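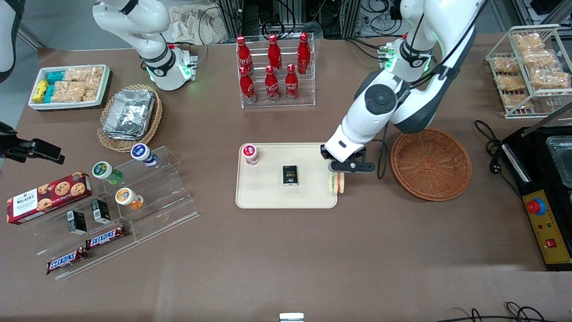

Six red bottles in two rows, the back row a little higher.

Why do store shelves have steps?

Have you ever played shop? Then try this trick! When bottles stand in a row on a flat table, the front ones hide the ones behind. Put the back row on a step and, hooray, you can see them all!

A clear stand is great because it doesn't hide anything. Baskets and trays help too: they keep small things like snack packs together.

Build your own at home! Stack 5 thick books, put some jars on top and more jars in front. Now crouch down. Which ones can you still see?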